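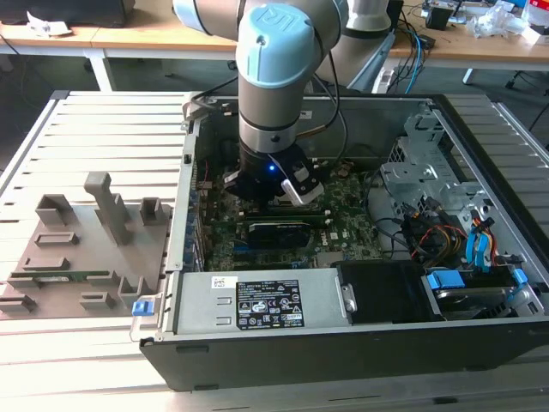

二月，内存条，第几次已经不想写

打印本页 | 用电子邮件发送

今天到实验室是早上八点多，机箱还侧躺在台子上，昨晚我走的时候没有收。我先泡了茶，然后打开日志看夜里跑的仿真。我的中文日记写得慢，请读的人原谅，有的词我要查一下才敢写。

昨天的问题是规划器。从夹具上取内存条，再去主板上方的预备位姿，Trenar 给出的路径在仿真里很漂亮，可是它总喜欢让腕部转一大圈。对人来说，转半圈和转一圈没有什么分别，对线缆就有分别了。我把第六关节的范围收窄，又给关节位移加了一个代价项，权重从 2 开始试。夜里一共规划 764 次，失败 87 次。失败的大多数是终点姿态离硬盘架太近，碰撞模型把那个带孔的铁架当作一整块实心的盒子，所以手指还没有靠近就已经“碰撞”了。

上午我把铁架的模型拆开，改成几块薄板。Nahuel Aravena 说不必这样细，把安全距离减小一点就可以。我试了他的办法，路径确实变多，但是有一条从红黄线束中间穿过去，我看了心里很不舒服。线束在模型里是没有的，规划器不知道它在那里。最后我们各让一步：铁架用薄板，线束用一个大的长方体代表，长方体里面禁止进入。这个做法很粗，但今天够用。

下午做感知。插槽的位姿由 Pruvis 估计，输入是深度图和机箱的粗略位置。绿色主板上东西太多，显卡的散热罩又是黑色的，深度在那一块常常有空洞，估计出来的插槽方向有时候会差一百八十度。内存条的缺口不在正中间，方向错了当然插不进去。我加了一个检查：估计完以后，用蓝色的 SATA 插头所在的一侧来确定机箱朝向，如果和插槽方向矛盾，就丢掉这一帧，重新取图。我回放了从前存下的 136 帧，方向错的都被丢掉了，可惜也丢掉了几帧好的。好帧被丢掉，我可以接受，多等一会儿就是。

然后是下降的那一段。我原来写的是位置控制到底，Mekdes Belay 看了我的代码，很客气地问我：“你是想插内存，还是想盖章？”我脸红了。现在改成两段，到插槽上方为止走位置控制，之后切换到力控，沿插入方向给一个小的力，横向放软，让手指自己找。切换的时刻还有一个小跳动，我怀疑是力传感器清零太早，夹爪还在减速的时候就清零了。我在状态机里加了一个等待状态，名字叫“站稳”。Nahuel 说变量名不应该用拼音，我改成了英文，但注释里还是留着“站稳”两个字。

傍晚让手臂在主板上方停住，对照屏幕上的坐标看了很久。模型里的主板和真的主板，在显卡那一边对得好，在硬盘那一边差一点点。可能是机箱外壳的模型本身不准，也可能是手眼标定又偏了。我不想今天晚上再做标定，头疼的时候做的标定我自己也不相信。

晚饭吃的是面。回来以后把今天的改动分成四个提交，说明都写清楚了，上个月我写过一次“修了一些东西”，后来自己找了一个下午。

明天：先做手眼标定，再看清零的时刻，然后问 Mekdes 力控的阻尼应该怎么选。

打印本页 | 用电子邮件发送

读者留言

Nicanor Toledo：长方体代表线束，我们也这样做过。换一台机箱以后线的位置就变了，你最好把它写成参数，不要写死。

Tia Stockdale：“盖章”那句我笑了很久。请问切换到力控以后，超时你怎么处理？

作者回复 Tia Stockdale：现在是退回预备位姿，重新估计插槽，第二次还不行就停下来报错。Nicanor 说得对，长方体目前是写死的，我明天改。

Domingo Retamal：清零之前先看关节速度，比等固定的时间可靠。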